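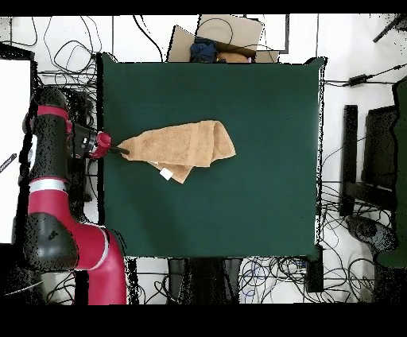

Tan towel on the green work surface.

Ticket 1148
Subject: Subtitles out of step with dialogue on feature title "Plirell"
Service: Treston film streaming, member libraries
Opened by: Seren James, Plonomham Library Film Desk
Assigned to: Oduor Mugo, Playback Support
Priority: Normal, later raised to High
Status: Closed

Initial report (Seren James)

Members of our film club have reported that the English subtitles for "Plirell" appear before the lines are spoken. The fault begins after the opening song and remains for the rest of the film. The spoken language is Turkish, and most of our members depend on the subtitles to follow the story. A club screening is planned for November, and we would like the matter settled before the hall is booked.

The trailer and the two short interviews with the cast play correctly. We have tried the film on the desk computer and on the television in the reading room. Both show the same fault.

Reply 1 (Oduor Mugo)

Thank you for your report. Please provide the following:

The version name shown under the film's title on the details page.
The subtitle track selected in the playback menu.
The time in the film at which the first early line appears.
Whether the fault remains when the film is started again from the beginning.

Please also sign out of the library account and sign in again before testing. Saved playback settings can carry over from one title to another.

Reply 2 (Seren James)

The version name is "Festival Version." The subtitle track is "English 2." The first early line comes at the start of the wedding scene, when the uncle enters the courtyard and calls for his brother. The subtitle is on screen and gone before he has opened his mouth. Signing out and starting again made no difference.

One member noted that the names in the end credits are also missing the special characters. The music credit for Gökçe is shown with blank squares in place of two letters.

Reply 3 (Oduor Mugo)

The fault has been reproduced on our test account. Two versions of this film are held in the catalog. The general release has a longer opening song, and the festival version has a shorter one. The track named "English 2" was timed against one of these, and we are confirming which.

The missing letters are a separate fault in the on-screen credits panel. It has been recorded under this ticket so that both can be answered together.

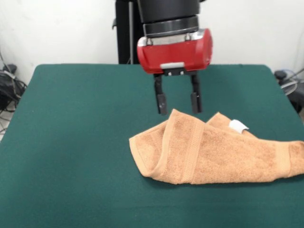
Red gripper housing with its two black fingers.

Internal note (Trefor Gronow, Catalog Records)

Checked the delivery sheet against the catalog entry. The distributor supplied 3 subtitle files: English 1, English 2, and Turkish for the hard of hearing. English 2 belongs to the general release. It was attached to the festival version when the entry was rebuilt. English 1, the correct file, was left unattached.

The difference in length between the two opening songs is 8 seconds. This agrees with the delay measured by Playback Support at the wedding scene, and again at the train station and in the final courtroom scene. The offset does not grow, so frame rate has been ruled out.

Internal note (Hefin Ruddock, Service Manager)

Priority raised to High in view of the planned screening. Please do not shift the existing file by hand. Replace it with the supplied file and have the result watched through to the end by a second person. Morfudd Beddoe has agreed to do this.

Reply 4 (Oduor Mugo)

The correct subtitle file has been attached to the festival version. It will be listed as "English." The track named "English 2" has been removed from this version and remains available on the general release.

Members who began the film earlier may still be offered the old track. In that case, please open the playback menu, set subtitles to "Off," close the film, and then select "English" when it is opened again.

The character set for the credits panel has also been updated. Please confirm both points on the reading room television.

Reply 5 (Seren James)

The subtitles are now correct at the wedding scene and at the station. The song lyrics are translated as well, which they were not before. The name Gökçe is shown in full on the desk computer. On the television the blank squares are still present.

Reply 6 (Morfudd Beddoe, Quality Review)

I have watched the festival version in full with the new track and found no early or late lines. Regarding the credits panel, the television application keeps its own copy of the character set. Please select Settings, then Storage, then Clear Saved Data, and sign in again. Your watch list will not be affected.

Reply 7 (Seren James)

Completed as instructed. The credits are correct on the television. We have no further questions and agree to the ticket being closed.

Resolution

Cause: Subtitle file for the general release attached to the festival version. Outdated character set in the credits panel.
Action: Correct file attached, character set updated, saved data cleared on one television.
Follow-up: Catalog Records to check the other titles held in 2 versions. Owner: Trefor Gronow.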